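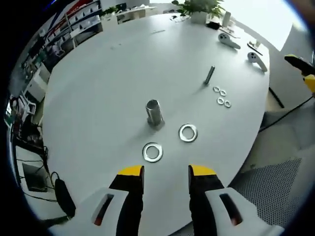 Washer-on-post task, club build thread

skirnunness
2024-09-14
Our club's doing the Ustley challenge and I'm recording the demos. We're at 94 so far, big washers and small ones mixed. Is that dumb? I kinda like the variety!

morin13
I'd split them. Do the big washers first, get that solid, then add the small ones.

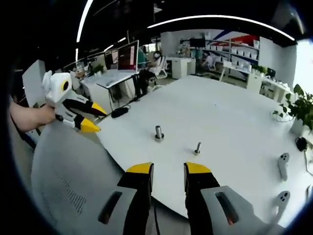

Also slow down near the post. We rushed ours in August and threw out a whole batch.

standeck
Disagree on splitting, mixed worked fine for us. You need way more than 94 though, we went to 2,000.

skirnunness
2,000?? There are 3 of us lol. Ok, slowing down at least.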